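Screen printing on clothing

Screen printing is a way of putting ink on cloth through a fine mesh. Parts of the mesh are blocked, so the ink passes only where the design is open. A separate screen is normally used for each colour. T-shirts are among the garments most often printed this way.
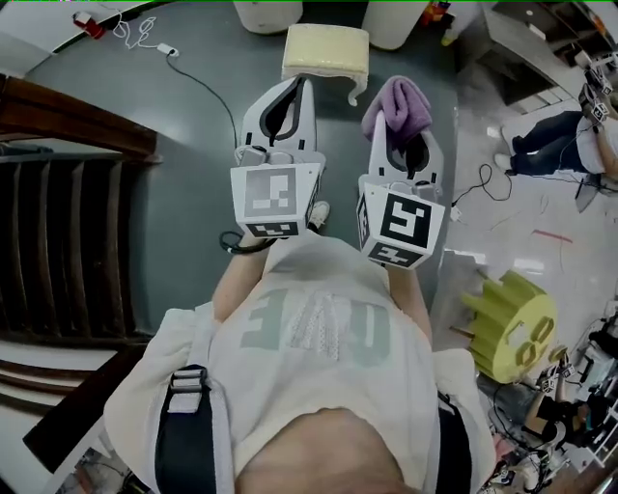 Why does printed lettering fade?
Washing and rubbing slowly wear the ink away, and strong sunlight can weaken its colour.

Water-based inks soak into the fibres and feel soft. Plastisol inks sit on top of the cloth – they must be heated to set.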